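Aug 11, 2026

I have been home from Flivwood for one night and I have opinions about electricity on vacation. Thread.

The Hotel Hegazy website promised "power at every seat." Room 208 had one seat. It was a stool in the bathroom.

My packing list said "adapter." I own several adapters. They live in a drawer with the dead batteries and a key to an apartment I left years ago, and every trip I pick one by feel, like a raffle.
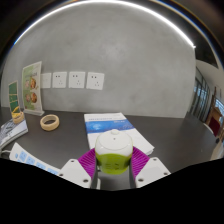

Then there's the airport price. The shop by the Edier Air gates wanted $23 for a plug I already had two of at home. I bought it. I now have three of them and one country they work in.

The hotel desk will lend you an adapter if you leave a deposit and look sorry. Ask before dinner. After dinner they're all upstairs charging other people's toothbrushes.

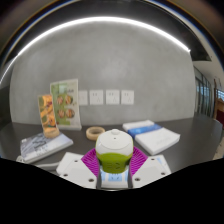 Does a travel adapter change the voltage? Most of them only change the shape of the plug, so read the small print on your charger before you trust it with anything that heats up.

I learned this in April, from a hair dryer. It had a short second career as a smell.

Phones and laptops are usually fine, by the way. Look for "100-240V" on the brick, in gray type on slightly darker gray plastic, written for ants. 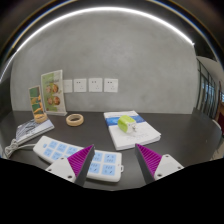 Anyway, the etiquette question. If you're sharing a room, the outlet by the bed belongs to whoever sets the alarm. I will not be taking replies on this one.

And whoever checks out last looks behind the nightstand. I've donated 6 chargers to the hotel industry this way and have never received so much as a mint.

My Flevero suitcase has a "tech pocket," which holds one cable if you fold it in a way that will kill the cable. Loose loops, people. It isn't a garden hose and you're not mad at it. 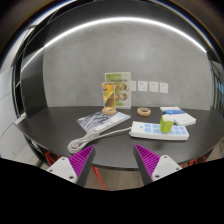

White cable, loose loops, dark table.

Next trip is a cabin with no power at all. I've already packed the adapter.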